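Does Wearing a Hat Make You Go Bald? And Other Things People Say About Hats

People say a lot of things about hats. Hats make your hair fall out. You lose half your body heat through your head. A lucky cap helps your team win. Grown-ups say these things in a very sure voice, and a sure voice is a good reason to stop and ask, "How do you know?"

Let's take them one at a time.

Claim 1: Hats make you bald

The story goes that a hat squashes your hair, or stops it from "breathing," and then it falls out.

Start with the breathing part. The hair you can see is dead. It has no lungs, no blood and no feelings, which is why a haircut doesn't hurt. The living part is down in your skin, in a tiny pocket called a follicle, and the follicle gets its oxygen from your blood. Your cap can't get in the way of that.

What about falling out? Most people lose up to 100 hairs a day, hat or no hat. When you take off a cap, a few of those loose hairs may be stuck inside. So people look in the cap, see hair, and blame the cap. But those hairs were on their way out already.

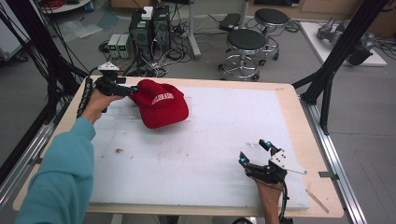 Most baldness runs in families. Many people who start to lose their hair also start wearing hats, to cover it up or to keep the sun off. Now you see a lot of bald people in hats. Did the hat cause the baldness, or did the baldness cause the hat? When two things show up together, always ask which one came first – and whether either one caused the other at all.

One small warning, to be fair. Anything that pulls hard on your hair every day, like a very tight braid, can hurt the follicles over time. An ordinary cap doesn't pull like that.

Claim 2: Half your heat goes out through your head

This one gets shouted at kids every winter. Try a thought experiment. If half your heat left through your head, then going outside with no hat would chill you as much as going outside with a hat and no coat, pants or shoes. Does that sound right to you?

Your head is a small part of your body, and it loses a small share of your heat. It may feel like more, because your face is very good at noticing cold, and because the rest of you is usually wrapped up. If you wear a snowsuit and no hat, of course a lot of the heat that escapes will escape from the only part that's bare. So wear the hat when it's freezing. Just don't believe the number.

Claim 3: Lucky caps work

Suppose a baseball fan in a town called Veltwood wears the same cap to 34 games, and the team wins 20 of them. Lucky cap?

We can't tell. We need to know how the team did when the cap stayed home. If they won just as often, the cap did nothing. Most people with a lucky cap never check. They also remember the wins and forget the losses, or they say the cap was on crooked that day. Watch out for an idea that has an excuse ready every time it fails.

You can test this yourself with a coin. Flip it 20 times with a cap on and 20 times with it off, and write down every single flip. The two scores probably won't match exactly. That's chance, and chance is lumpy. To be more certain you'd need a lot more flips. Try 900 if you have the patience.

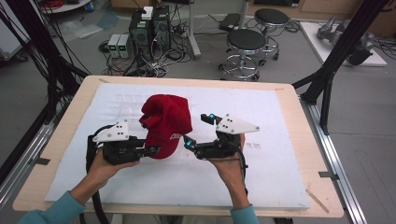 Egger wrote in to say, "My cap does work. I play better when I wear it because I feel braver. So you're wrong."

Well, maybe! Feeling brave might help a player, and that's a much better claim than magic. But it's a different claim. It's about the player wearing the cap, and it can't do anything for a fan on the couch. It also still needs testing. Feeling that you played better and playing better are two things, and only one of them goes on the scoreboard.

Words to know

Follicle: the tiny pocket in your skin that a hair grows from.
Claim: something a person says is true.
Chance: when things happen without anybody or anything steering them.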